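Gomton Boarding Kennels
Operations meeting, May
Minutes

Opened 2 pm, staff room, Gomton.

Present: Cayetano Tejada (chair), Eusebio Aranda (minutes), kennel supervisors for both blocks, night attendant, reception lead, visiting vet nurse (items 1 to 5).
Apologies: grooming.

1. Minutes of the previous meeting

Accepted with one correction. Under drainage, "Bravo block, east channel" should read "Bravo block, west channel". The east channel was cleared in the summer and has not backed up again.

Matters arising: the replacement latch for run 12 has been fitted. The gate still drops slightly on the hinge side and can be lifted by a large dog pushing upward at the latch. E. Aranda to shim the lower hinge. Run 12 is to be used for small dogs only until this is done.

2. Occupancy and intake

Dog-nights for the period came to 471, against a planning figure set before the school holidays were confirmed. Bravo block was full on the long weekend. The isolation runs were not used for overflow, in line with the rule adopted last year.

Intake times were discussed. Arrivals bunch between opening and mid-morning, which leaves dogs waiting in the reception corridor nose to nose. Reception reported two instances of leash reactivity in the corridor, neither involving contact. Agreed that bookings will be given an arrival window at the time of confirmation and that owners who come early will be asked to wait in the car park with the dog. Signage to be amended. The side gate may be opened for dogs flagged as reactive on their file, provided a second staff member is on the inside of the gate before the outer one is unlatched.

Reception asked whether the window could be shown on the booking confirmation automatically. Filtik (the booking system) has a free text field that prints under the dog's name. It is not searchable, so the window will also need to go in the diary view. C. Tejada to ask Filtik support for a proper field. Interim arrangement to start straight away.

3. Vaccination records

The current rule requires the C5 certificate to be sighted at the desk. Reception has been accepting photographs on phones. The vet nurse had no objection to a photograph if the clinic name, the dog's microchip number and the date given are all legible. Where the microchip number is missing, reception is to scan the dog and ring the clinic.

Intranasal kennel cough vaccine: a dog vaccinated for the first time less than 3 days before arrival will not be admitted to the main blocks. There was discussion of whether a longer gap was justified. The vet nurse noted that onset of protection differs between products and that the data sheet for the product used should be followed where it is stricter. Wording to be added to the intake form.

Certificates nearly 12 months old at arrival were also raised. Where the certificate will lapse during the stay, the dog is treated as unvaccinated for the purposes of intake, and the owner is told so at booking. The desk had been applying this unevenly.

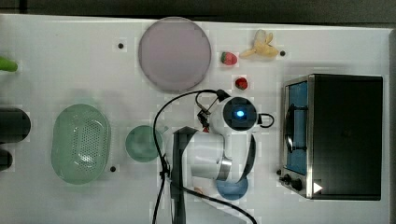

4. Cough cases, Bravo block

2 dogs in adjoining runs developed a dry cough during the period. Both were moved to isolation on the day it was first heard, and both were eating. Owners were notified the same day. One owner collected early. The other dog stayed its full booking in isolation and was seen by the vet, who prescribed rest and a harness in place of a collar. No swabs were taken.

Points recorded for the procedure:

The night attendant heard coughing before the evening log was closed but had nowhere to enter it other than general remarks. A line for respiratory signs is to be added to the night sheet, with time, run number, and whether the cough is productive.

Water bowls from the two runs went through the common wash with the others. Bowls from any run with a coughing dog are to be bagged at the run and washed last.

The adjoining runs share a mesh panel above the solid section. The supervisor asked for a solid infill to full height. C. Tejada was concerned about airflow at the rear of the runs — the extraction point is behind the mesh. Referred to item 6.

Staff handling isolation dogs must do so at the end of the round. It was noted that this was not followed on one morning when the block was short. If the round cannot be completed in order, isolation waits and the supervisor is told.

5. Disinfectant contact time

The vet nurse went through the label directions for Lerkotis, which replaced the previous product in both blocks. The surface must be visibly clean before application, and must stay wet for the full contact time on the label. Runs have been squeegeed too soon after application, more so in Bravo block where the floor falls steeply to the channel and the solution drains off by itself.

Options considered were a foaming lance, a second application, or a change in cleaning order so that walls are done last. The foaming lance was preferred. It holds the product on vertical surfaces and uses less concentrate per run. E. Aranda to obtain a price for one lance and trial it in Bravo before a second is bought.

Dilution has been done by eye from the jug. A dosing bottle is to be kept on the shelf beside the tap in each block and the jug removed. Diluted product left over at the end of the day is to be tipped out and not topped up the next morning. Concentrate and food are not to be carried on the same trolley.

Dogs are not to be returned to a run until the floor is dry. Supervisors asked for extra holding space in wet weather, when drying is slow. The covered exercise yard may be used, one household at a time.

The vet nurse left the meeting.
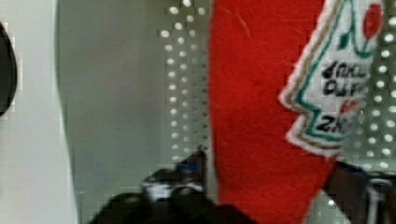 Red item with printed label; perforated metal panels behind.

6. Ventilation, Bravo block

E. Aranda measured airflow at the rear grilles with a borrowed anemometer. Readings were even along the north side. On the south side the far end was well down on the rest, which points to either a leak at the duct joint or lint in the last section. The duct has an access hatch and has not been opened since installation. To be opened and cleaned before any contractor is called.

The infill panel requested under item 4 was considered in light of this. Closing the mesh to full height would force air for those runs to enter at the front gate only. This may be acceptable with the fan on the higher setting, although the noise at that setting unsettles some dogs overnight. Trial on one pair of runs, with humidity logged at bench height morning and evening. Decision deferred to the next meeting.

Fan filters: Bravo block's were changed late. The change date will be written on the housing in marker as well as in the log.

7. Feeding and owner-supplied diets

The number of dogs arriving with their own food continues to rise. Bags are stored in the feed room by run number, but bags are not always relabelled when a dog changes run. One dog received a neighbour's kibble at a morning feed. There was no reaction and the owner was informed. Labels will from now on carry the dog's name, owner's surname and booking number, and no run number. The run number is to appear on the feed board only. 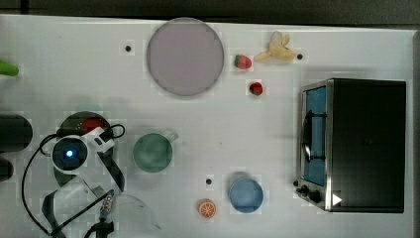

Raw diets were then discussed at length. The feed room has a single domestic fridge and one bench. Supervisors were of the view that raw meat cannot be kept separate from medication and cooked food with the present fridge. Agreed that raw diets will be accepted frozen, in sealed single-meal portions, until the isolation annex fridge is available as a dedicated unit. Owners who cannot supply portions are to be offered the house diet, introduced gradually where the length of stay allows.

Raised feeders and slow-feed bowls are accepted if they can go through the wash. Fabric mats and snuffle mats are not. Staff are to check slow-feed bowls for cracked ridges and return damaged ones to the owner's bag with a note.

For deep-chested breeds, exercise is not to be scheduled directly before or after the main meal. This is existing practice in the main block but was not written on the Bravo feed board. To be copied across.

Table scraps are not to be given by staff in any circumstances. Treats supplied by owners are to be recorded on the feed board with the daily allowance stated by the owner.

8. Medication

The double-sign sheet is working in the main block. In Bravo block the second signature was missing on several evening doses. The night attendant said that the second person had generally left by the time the dose was due. Evening doses in Bravo will be brought forward to the changeover where the prescribing label permits. Where timing is fixed, as with insulin, both staff members stay until the dose is given and signed.

Tablets hidden in food are to be watched until swallowed. "Left with meal" is not an acceptable entry. 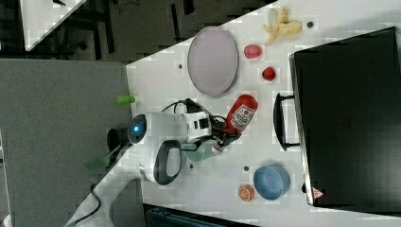 White table, robot arm with gripper closed on a ketchup bottle.

9. Exercise yards and grouping

Group play remains limited to dogs of the same household unless both owners have consented in writing. Reception asked if consent could be given by telephone. Not agreed. An email is sufficient.

Toys left in yards between groups were raised again. Two supervisors wanted them removed altogether. C. Tejada preferred that they be issued per dog and collected at the end of the session, with hard rubber only. The second course was adopted on trial. Rope toys are withdrawn.

The fence between the second and third yards has a gap at ground level where the soil has washed out. A terrier was seen digging there. Pavers to be laid along the base line — E. Aranda has enough left over from the path.

10. Other business

Night lighting: the corridor sensor light in Bravo block triggers on movement in the front runs and stays on. Sensor to be masked on that side.

Hot weather plan: held over to spring.

Action list

C. Tejada: Filtik field for arrival window; intake form wording on intranasal vaccine; amended signage.
E. Aranda: shim hinge at run 12; price for foaming lance; open and clean south duct; pavers at yard fence; mask corridor sensor.
Supervisors: night sheet amendment; dosing bottles for Lerkotis; feed board entries for deep-chested breeds; humidity log for trial runs.
Reception: microchip check where certificate is incomplete; new food labels.

Closed 4.10 pm. Next meeting at the same time, with the infill panel and foaming lance carried forward.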